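Minutes of the Production Meeting - "Clutville" Quiz Series
January
By the Dudach production office

The meeting opened at 10:05 a.m. in the second-floor conference room. Present were the series producer, the head writer, the question editor, the studio manager, the casting lead and a representative from Bergmann, the distributor. The contestant coordinator joined by phone at 10:20 a.m. The minutes of the last meeting were accepted with one correction: the pilot rehearsal ran 52 minutes, and the earlier minutes left out the second break.

1. Format changes
The head writer presented the revised second round. Teams will now pick a street on the town map and answer the question attached to it. A wrong answer passes the street to the other team but does not close it. The casting lead asked if this would slow the round down. The head writer said the two run-throughs both finished inside the time allowed. Agreed to keep the new rule for the first block of episodes and look at it again after that.

The bonus buzzer was dropped. Test viewers did not understand when it could be used, and the host had to explain it twice in the same episode.

2. Questions
The question editor reported 1,974 questions written and 1,500 checked. The rest are mostly sports and music. Two sources are needed for every answer, and several of the music questions have only one. The editor asked for another checker until taping starts. Approved.

There was some discussion of the spelling category. Bergmann would like it removed from versions sold overseas. The producer said it can be recorded as a separate segment so that it lifts out cleanly. Studio manager to confirm that this does not add a set change.

3. Episodes and scheduling
The order stands at 28 episodes. Bergmann asked again for a holiday special. The producer said there is no money for one in this budget but will send a price - this would be outside the current order and would need its own agreement.

Taping will be four episodes a day, with a wardrobe change between each. The host's contract calls for a full hour at lunch, and the draft schedule shows 45 minutes. Studio manager to fix and resend.

4. Studio and audience
The Kisari stage is held for the whole run. Seating is 600, but the left bank of seats has a poor view of the map board. Options were to raise the board or leave that bank unsold. Raising the board means moving two lights. Lighting to price this before the next meeting.

Audience tickets will stay free. The coordinator asked that doors open earlier than they did for the pilot, when the line was still outside at warm-up. Agreed.

5. Other business
The theme music is still too long by six seconds. The composer has been asked for a shorter ending. Parking passes for contestants are to be mailed with the release forms.

The meeting closed at 11:50 a.m.

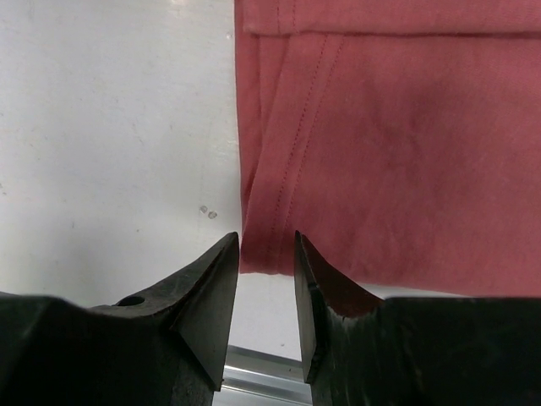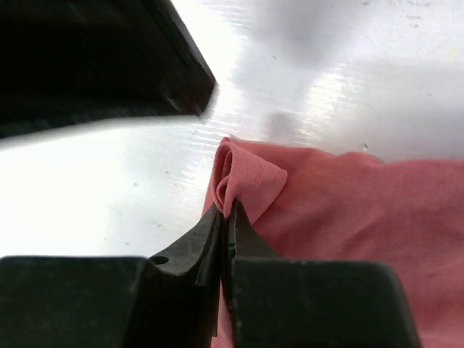
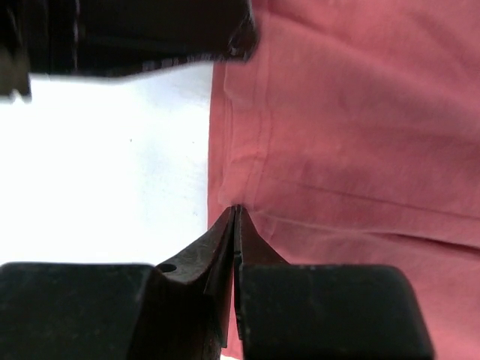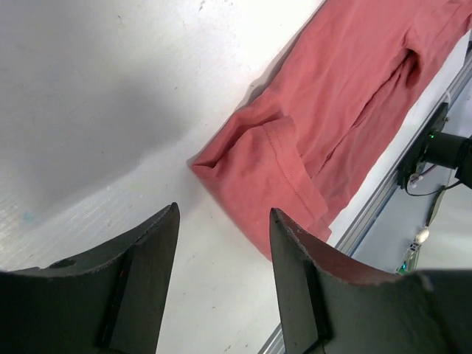
Filed under: Production Minutes

Contact the production office | © Dudach | Back to top
This site uses cookies to remember your settings. Accept | Manage cookies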